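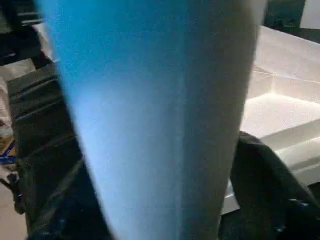
I ordered a white folding chair from Ravora back in June and only got around to dealing with it now. The old one at my desk wobbled, and I'd had enough of it.

I put a black plastic sheet over the table first. A chair is easier to look over up high than on the floor, and the sheet keeps the tabletop from getting scratched. It bunches up whenever you turn anything on it, so small white pieces can hide in the folds. Shake it out before you throw it away.

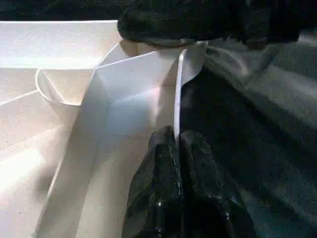
Keep the packaging too. I leave it within reach until I'm sure the chair isn't going back – a return with no padding is a headache. Cardboard I save anyway. A flat piece along the front of the table is handy.

The seat is plastic with ribs crisscrossed underneath, and the legs are white tubes. Check the underside before anything else, then the legs, one at a time. I paid 88 dollars, and the listing says it holds up to 245 pounds.
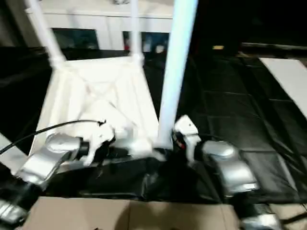
Shahnaz Sivakumar wrote that she would never buy a white one again, and that hers shows every scuff from shoes. She wipes it down with dish soap.

I'll take the scuffs. The cabinet in the room is white too, and a dark chair would bother me more. 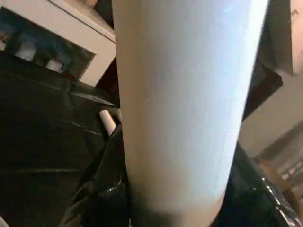
Next is the cabinet, which needs sorting before I buy anything to go in it.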